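Part-time candy sorter and table helper, Kuver

Kuver runs a small gift and refill counter and we need one more person for the back table. The work is simple: wrapped candy comes in mixed, and you sort it by wrapper, top up the tubs and keep the table in order.
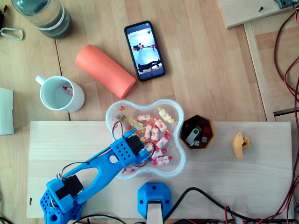

Shifts are 6 hours, with a paid break. You will be on your feet for part of the day – stools are available. No experience needed, but you should have clean hands, decent eyesight for small print and patience for repeat work.
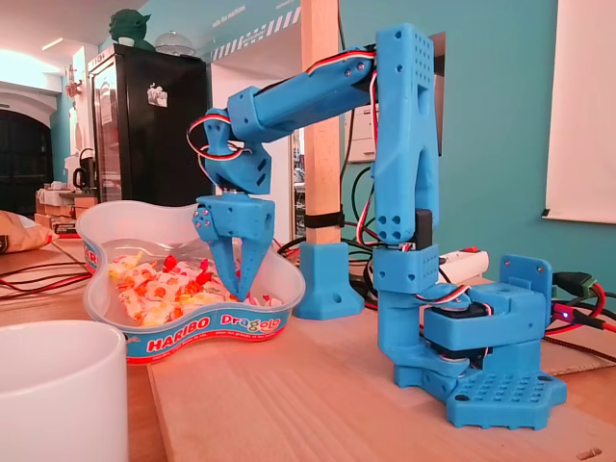 Wrapped sweets in a Haribo tub.

Small items such as flash drives go in their own trays, never in with the candy. Tell Natalia Villaseñor if you have a food allergy, even though everything is wrapped.

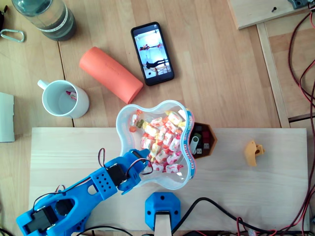

The job starts in July and runs for 8 weeks. Weekend work is optional. To apply, send a short note with the hours you can work to Nkrumah Nartey at the Kuver front desk. No resume required.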